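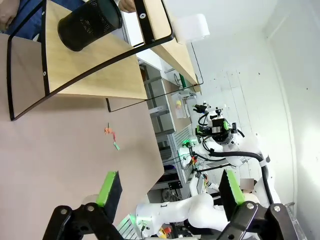 손목 카메라 화면. 집게 안쪽에 연두색 패드가 붙어 있습니다.

먼지떨이를 든 집게가 자꾸 조금씩 돌아갑니다. 패드 문제일까요, 손잡이 문제일까요?

솔바람작업실

안녕하세요. 늘 읽기만 하다가 처음 글을 올립니다. 글이 좀 길어질 것 같은데 미리 양해 부탁드려요. 저희는 양팔 로봇으로 선반 먼지를 터는 작은 셀을 꾸려 놓고 있습니다. 팔 제어기는 Hondix 것을 쓰고, 집게 패드는 Clornon에서 나오는 연두색 제품이에요. 셀 이름은 그냥 다들 Varia라고 부릅니다. 제가 이 셀을 넘겨받은 게 9월이고, 그 전에는 기계 쪽 일을 거의 안 해 본 사람이라 용어가 좀 틀려도 너그럽게 봐 주세요.

하는 일은 단순합니다. 책상 위에 이단 선반을 세워 두고, 선반이랑 책상에 종잇조각처럼 가벼운 것들을 흩어 놓은 다음 왼팔이 먼지떨이를 들고 가서 쓸어 내립니다. 처음에는 정말 예쁘게 잘 했어요. 보고 있으면 기분이 좋아질 정도로요! 그런데 누적 카운터가 1458을 가리키던 날부터 먼지떨이 머리가 눈에 띄게 아래로 처지기 시작했습니다. 집을 때는 분명히 수평인데, 몇 번 왕복하고 나면 손잡이가 집게 안에서 살짝 돌아가 있는 겁니다. 그러면 윗단은 그럭저럭 닿는데 아랫단에서는 털이 선반 앞쪽에 먼저 걸려 버려요.
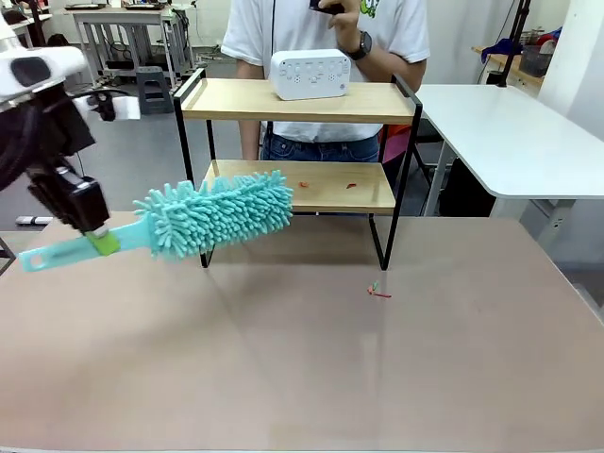
왼팔 집게가 손잡이의 연두색 부분을 물고 먼지떨이를 옆으로 든 모습

손잡이 자체는 납작한 편이고, 집게가 무는 자리에는 연두색 부품을 끼워 두었습니다. 전임자가 만들어 둔 것이라 도면은 있는데 왜 그 두께로 정했는지는 적혀 있지 않더라고요. 집는 힘은 설정 화면에서 70퍼센트로 되어 있습니다. 이걸 더 올리면 될 것 같기도 한데, 손잡이가 깨지거나 패드가 눌려서 더 빨리 닳을까 봐 아직 손을 못 대고 있어요.

지금까지 해 본 것은 집는 위치를 다시 가르쳐 준 것, 그리고 마른 천으로 패드를 닦은 것입니다. 닦은 직후에는 조금 나아지는 듯하다가 오후가 되면 다시 똑같아집니다. 제 손으로 먼지떨이를 잡고 흔들어 봐도 끼운 부품과 손잡이 사이는 단단한 것 같은데, 사람 손 느낌이라 자신이 없네요. 비슷한 일을 겪어 보신 분이 계시면 어디부터 봐야 하는지 순서만이라도 알려 주시면 정말 감사하겠습니다.

달리는너트

힘을 올리세요. 저희도 70에서 돌렸는데 더 주니까 안 돌아갔습니다. 패드야 소모품이니까 닳으면 갈면 되죠.

솔바람작업실

답글 감사합니다! 사실 그 생각을 제일 먼저 했는데, 손잡이 쪽이 얼마나 버틸지 몰라서 조금만 더 여쭤보고 해 보려고요.

Gisela Cáceres

안녕하세요, 저는 Benítez라는 작은 공방에서 집게랑 손끝 부품만 오래 만져 온 사람입니다. 한국어로 길게 쓰는 건 오랜만이라 어색한 데가 있어도 이해해 주세요. 힘부터 올리는 건 저라면 맨 나중으로 미루겠습니다. 저도 예전에 급한 마음에 그렇게 했다가 원인은 그대로 둔 채 패드만 줄줄이 버린 적이 있거든요. 그때 버린 패드가 아직도 서랍에 한 움큼 있습니다.

우선 비상정지를 누르고 먼지떨이를 손으로 받친 다음 집게를 풀어 주세요. 제어기에 따라 정지 중에는 집게가 안 풀리는 것도 있으니 그럴 때는 수동 모드의 저속으로 풀고 나서 정지를 누르시면 됩니다. 그다음 패드 표면을 손전등으로 비스듬히 비춰 보세요. 닳은 패드는 정면에서 보면 멀쩡한데 옆에서 빛을 주면 가운데만 반들반들합니다. 먼지떨이를 무는 셀에서는 이게 유난히 빨리 와요. 가벼운 물건이라 괜찮을 것 같지만, 머리가 길게 나와 있으니 선반에 닿을 때마다 손잡이를 비트는 힘이 생기고 그걸 패드가 다 받아 냅니다. 게다가 털이 먼지를 모으는 물건이잖아요. 그 먼지가 패드에도 곱게 앉습니다.

닦을 때는 마른 천으로는 모자랍니다. 물을 살짝 적셔 꼭 짠 천으로 먼저 닦고, 그다음 마른 천으로 한 번 더요. 알코올은 패드 재질에 따라 표면이 딱딱해지는 경우가 있어서 저는 제조사 안내문을 읽기 전에는 쓰지 않습니다. Clornon 패드도 재질이 한 가지가 아닌 걸로 알고 있으니 포장지에 적힌 것을 꼭 확인해 보시고요.

패드를 보셨으면 다음은 양쪽 손가락이 평행하게 닫히는지입니다. 얇은 종이를 패드 위쪽 끝에 물려 당겨 보고, 아래쪽 끝에 물려 또 당겨 보세요. 한쪽만 쑥 빠지면 손가락이 벌어져 있는 겁니다. 그 상태에서는 힘을 아무리 줘도 한 줄로만 물기 때문에 손잡이가 그 줄을 축 삼아 돕니다. 보통은 손가락 받침대의 볼트가 조금 풀린 것인데, 여기서 한 개만 꽉 조이면 더 틀어지니 번갈아 가며 조금씩 조여 주세요. 토크 값은 제가 함부로 말씀드릴 수 없으니 설명서를 따르시고요.

그리고 끼운 부품의 두께도 재 보세요. 저희는 비슷한 물건에 4밀리미터짜리 턱을 하나 더 만들어서, 돌아가려고 하면 패드 옆면에 걸리게 해 두었습니다. 마찰만 믿지 않아도 되니까 마음이 참 편해요. 다만 턱을 달면 집는 위치가 조금만 어긋나도 턱 위를 물어 버리니, 위치를 다시 가르쳐 주는 수고는 감수하셔야 합니다.

아, 하나만 더요. 손목 쪽 케이블 길이가 빠듯하면 팔이 돌 때 케이블이 집게를 잡아당기기도 합니다. 혹시 먼지떨이가 늘 같은 자세에서 돌아가지는 않던가요?

솔바람작업실

세상에, 이렇게 자세히 적어 주실 줄은 몰랐습니다. 인쇄해서 들고 다니면서 하나씩 해 봤어요.

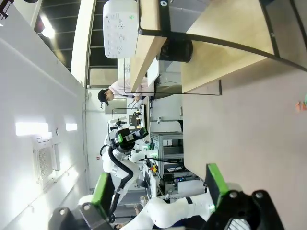 볼트부터 말씀드리면, 종이를 물려 보니 정말로 아래쪽이 쑥 빠지더라고요. 볼트를 만져 보니 한쪽 받침대의 것이 손끝으로도 살짝 돌아갔습니다. 여태 이걸 한 번도 확인하지 않았다니 얼굴이 화끈했습니다. 점검은 집게를 활짝 벌려 놓고 하는 편이 좋았는데, 그러면 검은 손가락 받침대의 은색 볼트 머리가 손목 카메라 화면에도 들어와서 모니터로 보면서 표시선을 맞춰 볼 수 있습니다. 케이블도 여쭤보신 김에 살펴봤어요. 뒤쪽에 있는 흰 양팔 로봇은 팔을 따라 굵은 검은 케이블이 여유 있게 늘어져 있는데, 저희 왼팔은 손목 바로 앞의 고정 끈이 너무 바짝 조여 있었습니다. 그래서 끈을 풀어 조금 위로 옮기고, 손목을 양쪽 끝까지 천천히 돌려 보면서 당기지 않는지 확인했습니다.

같은 자세에서만 돌아가느냐고 물으셨죠. 기록을 다시 보니 아랫단을 쓸고 나오는 길에 유독 많았습니다. 머리가 선반에 닿는 것과 케이블이 당기는 것이 겹쳤던 모양이에요. 둘 중 어느 쪽이 더 큰 원인인지는 아직 모르겠습니다.

패드는 새것으로 갈았고 힘은 70 그대로 두었습니다. 달리는너트 님께는 죄송하지만 아직 올리지 않았어요. 그리고 시험할 때마다 조건이 달라지는 것 같아서 선반 위 물건 놓는 순서를 정해 두기로 했습니다. 무거운 것과 연필꽂이를 먼저 올리고, 흩어 놓을 조각은 나중에 뿌리고, 그동안 왼팔은 선반에서 떨어진 대기 위치에 두는 식으로요.

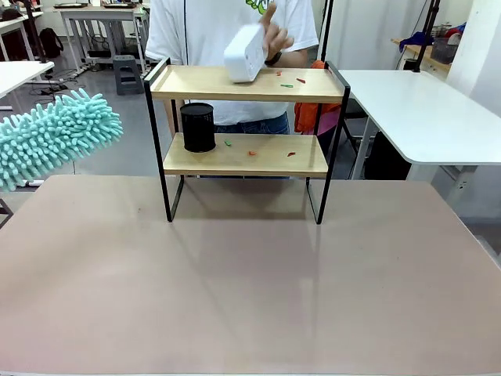 준비하는 사람이 손을 완전히 빼고 작업대에서 물러난 다음에야 시작 버튼을 누르는 것도 순서표에 적어 두었습니다. 당연한 이야기 같지만 적어 두지 않으면 바쁠 때 건너뛰게 되더라고요. 순서표는 코팅해서 제어기 옆에 걸었고, 맨 윗줄에 종이 물려 보기, 둘째 줄에 볼트 표시선 보기, 셋째 줄에 젖은 천과 마른 천으로 패드 닦기를 넣었습니다.

이렇게 하고 오늘 오후까지 돌려 본 바로는 머리가 처지지 않았습니다. 다만 아직 얼마 안 돌렸으니 좋아하기는 이르겠죠. 한 가지 더 여쭤봐도 될까요? 종이 점검은 매일 하기로 했는데, 볼트를 공구로 다시 확인하는 건 얼마 만에 하는 게 좋을까요?

Gisela Cáceres

아이고, 풀린 볼트를 찾으셨다니 제가 다 반갑네요! 저희는 처음 조인 뒤 500회에 한 번 공구로 확인하고, 그때 표시선이 그대로면 다음 500회까지 그냥 둡니다. 어긋나 있으면 간격을 절반으로 줄이고요. 선생님 셀은 선반에 부딪히는 일이 잦은 작업이니 처음 몇 번은 더 자주 보셔도 손해 볼 게 없습니다. 표시선은 유성펜으로 볼트 머리에서 받침대까지 한 줄로 쭉 그으시고, 다시 조였을 때는 예전 선을 꼭 지우고 새로 그으세요. 선이 두 줄 있으면 다음 사람이 무척 헷갈립니다.

케이블과 충돌 중에 어느 쪽인지 궁금하시면 먼지떨이를 든 채 선반만 치우고 같은 동작을 돌려 보세요. 그래도 돌아가면 케이블 쪽입니다. 턱은 급하지 않으니 손잡이 부품을 새로 뽑을 일이 생겼을 때 같이 하시고요.

구름공구함

지나가다 적습니다. 패드 말고 먼지떨이 털도 가끔 빨아 주세요. 저희 것은 먼지가 엉겨서 머리가 꽤 무거워져 있었어요. 빤 다음에는 속까지 다 마른 뒤에 물리셔야 합니다. 덜 마르면 그것도 무게라서 똑같이 처져요.

솔바람작업실

털 빠는 건 생각도 못 했네요. 순서표 넷째 줄에 넣겠습니다. 선반 치우고 돌려 보는 시험은 내일 아침에 해 보고 결과를 다시 적을게요. 다들 고맙습니다!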